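Progress update for the Dokus grant, December
Prepared for Mwajuma Minja, Van Wyk Fund

Hi Mwajuma,

A good month at the Gilville lab, so I'll keep the grumbling to a minimum. You asked last time whether people wearing the grippers on their own hands would give us data as useful as driving the arms from across the room. Short answer - yes, for the jobs we've tried so far, and it's a lot quicker to collect.

Ayane and Rodel have now recorded 1,000 demonstrations between them, over 41 household objects. We trained the same policy twice, once on the hand-held recordings and once on the old remote-control ones, and gave each version 30 tries at opening a hinged flap. The hand-held version came out ahead. It still fumbles when the flap is stiff (it pushes where it should lift), and Ryota reckons that's a force problem more than a vision one. I'm inclined to agree, but I'd like to see his numbers first!

Picture frames have turned into our favourite test. They're cheap, they come in loads of sizes, and the easel at the back needs one hand to steady things while the other gets on with the job. Sayaka has rewritten the labelling guide so that "hold" and "press" are separate labels, and we're going back over the older recordings to match.
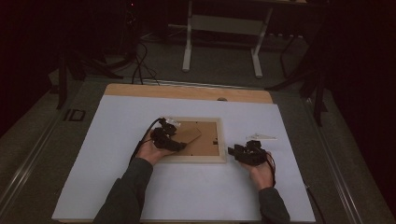

Two-gripper work on a face-down picture frame, with the easel flap partly lifted.

Money is on track. We've spent a bit more than planned on cables and a bit less on travel, so it evens out. The one delay is the Pidedine wrist mounts, which are now due in roughly 2 weeks. Until they turn up we'll carry on with the current ones and start on lidded boxes.

Could you let me know if you'd like the raw results with the next report, or just the summary table? Happy to send either.

Cheers,
Tamsin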